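Progress report, Antal textile reuse study
Reporting date: May 31, 2026
Prepared by Jolien Van den Broek for Ruben Vanhove, Waltitz

1. Status

The wash durability phase is complete at the Ukville laundry. The water use phase started on schedule and is running at both sites. Work on the cost model is behind plan by one reporting period because meter data from Drondlow arrived in a format we could not import. A corrected export has been received.

2. Wash durability

Textured cotton cloths were washed at the standard kitchen-linen setting and checked for shrinkage, seam failure and loss of weight. Of 3,000 cloths in circulation, 14 were withdrawn for open seams. Shrinkage leveled off after the first 10 cycles and stayed within the supplier's stated limit. Weight loss was higher in the tumble-dried lots than in the line-dried lots. The difference is large enough to affect expected service life and will be carried into the cost model. 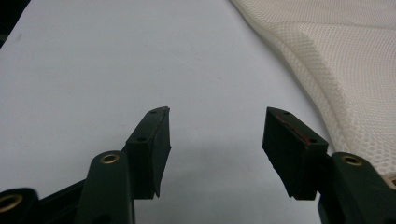
Off-white mesh fabric, folded, on a white surface.

Color change was graded by eye against a reference card. Two graders worked separately and their grades were averaged. Agreement was poor for light yellowing, so those results are reported as pass or fail only.

3. Water use

Meters were fitted to the supply lines of both washers at Ukville. The Drondlow meter was replaced in the second week after it showed flow with the valve closed. Readings taken before the replacement have been excluded.

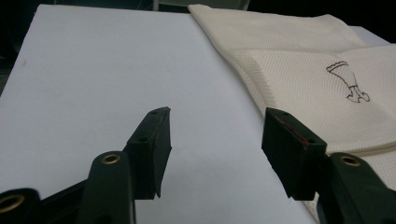

4. Budget

Spending to date is within the approved amount. The replacement meter and its fitting cost $3,890, charged to the equipment line. We request approval to move the unspent travel balance to the same line. No change to the total is requested.

5. Next period

Import the corrected Drondlow data and rerun the cost model. Complete the water readings in June. Send the draft durability tables to Waltitz for comment. The withdrawn cloths will be kept at Ukville until the tables are accepted.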